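What Holds Up a Cheap Stool

18 Mar 2022

The plastic step stool is bought without much thought and used well outside its instructions. It is stood on by people in socks, sat on sideways, left in the sun, rinsed with bleach and stacked under a sink with paint cans on it. The price leaves very little room for material. What keeps it from folding is geometry, most of it underneath, where a buyer in a store rarely looks.

The Vatness plant outside Paewai molds stools, crates and shelf units, and the stool line accounts for most of its press hours. The current model is the Jorken, a four-legged household stool with a molded seat and push-fit legs. It was redesigned over two years by a small group under Rochelle Tomoana, who trained as a toolmaker and still tends to describe parts by the steel that makes them.

"Everyone wants to talk about thickness," Tomoana says. "A thick seat cools slowly, it sinks in the middle, it takes longer in the press and it costs more. Thickness is the last thing I would add."

The argument against thickness is an old one in molding. The bending stiffness of a flat plate rises with the cube of its depth, so doubling the depth gives eight times the stiffness. Doubling the depth with solid plastic also doubles the weight, and it more than doubles the cooling time, which governs how many parts a press can turn out in a shift. A rib gets much of the same depth with a fraction of the material. It places plastic far from the middle plane of the seat, where it does the most work in bending, and leaves air in between.

Ribs bring their own problems. Where a rib meets the seat, the local section is heavier than its surroundings. The heavier section stays hot longer, shrinks more as it cools, and pulls the visible surface inward. The result is a shallow groove called a sink mark, which follows the rib on the opposite face like a line drawn in pencil. The usual remedy is to make the base of the rib thinner than the wall it stands on, commonly between half and two thirds of the wall. A rib thinner than that may not fill properly, and a rib that doesn't fill has a ragged top edge where cracks start.

A rib also has to come out of the mold. Every wall parallel to the direction of opening needs draft, a slight taper that lets the part release. Because a rib narrows toward its tip, its height is limited by the draft and by the thinnest section that will fill. On the Jorken the ribs stop growing well before the point where the calculations would like them to. Tomoana's group put the missing stiffness into the skirt, the downturned wall around the seat, which acts as a closed frame and keeps the edges from spreading under load.

The pattern of the ribs matters as much as their height. A grid of ribs parallel to the sides resists bending well and twisting poorly. If one leg of a four-legged stool stands on a high spot in the floor, or the user's weight moves to one corner, the seat is twisted between its supports. Diagonal ribs carry that twist as bending along their own length. They also run directly from the leg sockets toward the middle, the path that the load would prefer to take in reverse.

The penalty is at the crossing. Two ribs that meet in an X make a knot of plastic at the center, the slowest place in the seat to cool. Some designers core out the knot with a small round hole. Others stagger the diagonals so that they miss one another. Vatness tried both and settled on the hole, which leaves a ring at the center of the seat that can be seen from below.

Material comes next. Most stools in this price range are polypropylene, and the Jorken is a copolymer grade bought through Dritalside, a resin distributor with a warehouse two hours up the highway. Homopolymer is stiffer and cheaper. It also becomes brittle in the cold, and a stool that is fine in a kitchen may shatter on a porch in winter. The copolymer contains a rubbery phase that stops small cracks from running. It gives up some stiffness in exchange, and the ribs have to make up the difference.

Polypropylene creeps. A load that produces a small, recoverable deflection over a few seconds will produce a larger and partly permanent one over a few weeks. Published stiffness values come from short tests at room temperature and should be treated with suspicion by anyone designing a seat that will spend the summer holding a flowerpot. Vatness designs to a reduced value taken from its own long-term tests, in which loaded seats sit on steel frames in a heated room and a dial gauge is read once a day.

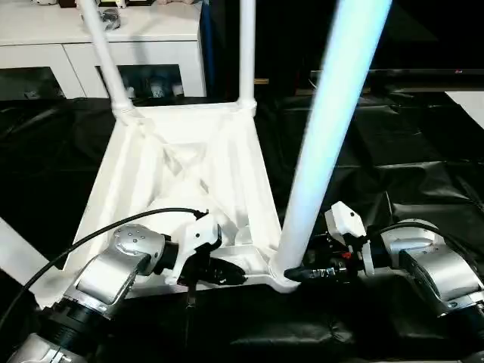
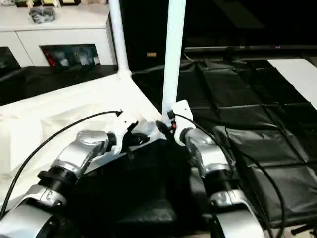

Legs are the other half of the problem, and a one-piece stool avoids most of it. If the legs are molded with the seat, there is no joint to work loose, and the stools can nest in one another for shipping. The drawback is volume. A one-piece stool ships as a hollow box, and even when nested it takes up more of a container than a flat seat and a bundle of tubes. Separate legs also allow a smaller mold and a smaller press, and a retailer can sell two heights from one seat.

Push-fit sockets take their strength from interference. The leg is made slightly larger than the hole it enters, and the elastic squeeze between the two supplies friction. In metal this is a dependable joint. In polypropylene the squeeze relaxes over time for the same reason that a loaded seat sags, and the grip after a year is much lower than the grip on the day of assembly.

The Jorken socket deals with this in two ways. The inside of the socket is ribbed, so contact is confined to narrow raised lines that deform on insertion and tolerate more variation in leg diameter than a plain bore would. The leg also enters at a slight outward angle. Body weight pushes the leg further into its socket, and the splay means that a part of the load always wedges the joint. A stool of this type is tightest while somebody is standing on it.

It is loosest when it is picked up by a leg. Returns data at Vatness bear this out. In the September batch review, the company examined 149 returned stools. Broken seats were rare. The most frequent complaint was a leg that had come out, and the second was wobble, which proved in many cases to be a leg that had never been fully seated. The instruction sheet showed the leg being pushed in by hand. Full insertion called for a firm blow or body weight, and the sheet said nothing about either.

The sheet was redrawn. The socket was also given a small step near the bottom, so that the leg makes an audible click when it reaches full depth. The step required welding and recutting at all four socket cores. It added nothing to the strength of the joint, and Tomoana regards it as the most useful change made to the product.

Testing at the plant falls into 3 groups. The static test places a dead load on the seat, first at the center and then near a corner. The impact test drops a bag of shot on the same points, with seats that have been chilled overnight. The third is a fatigue test, where a padded weight is lowered and raised until something gives. Sample 711 is kept on a shelf in the test room with one socket split along its length. The split began at a weld line, where two streams of molten plastic had flowed around the socket core and met on the far side, a little too cool to join completely.

Weld lines cannot be removed from a part with holes in it. They can be moved. Shifting the gate, the point where plastic enters the cavity, changes where the streams meet. On the early tool the lines fell on the outer wall of each socket, where hoop tension from the leg is aggravated by the splay. The gate was changed and the lines now fall toward the inside corner, with the skirt on two sides for support. Melt temperature was raised by 20 degrees during the same trial, so the share of the improvement owed to each change is not known.

Sunlight remains the most common cause of failure in old stools. Ultraviolet light breaks the polymer chains at the surface, the surface becomes chalky, and fine cracks form that act as notches. White parts do somewhat better than might be expected if the pigment is titanium dioxide in a coated grade, which scatters and absorbs much of the ultraviolet before it goes deep. Uncoated grades can speed the chalking. The two are hard to tell apart in the store, and price is a poor guide.

An owner can check an older stool in a minute or so. Turn it over under a good light and look at the socket walls for pale streaks, known as stress whitening, and at the root of each rib for hairlines. Drag a fingernail over the seat; powder under the nail indicates a degraded surface. Then push each leg home with the heel of the hand. Movement at that point means the joint had backed out. A stool with a crack in the socket should be thrown away, as household glues bond poorly to polypropylene and a repair that holds on the bench may let go under a moving load.

Vatness plans to recut the seat tool next year, when the present cavity is due for refurbishment. The draft drawing shows a deeper skirt, slightly lower ribs and the same diagonal layout. The click stays.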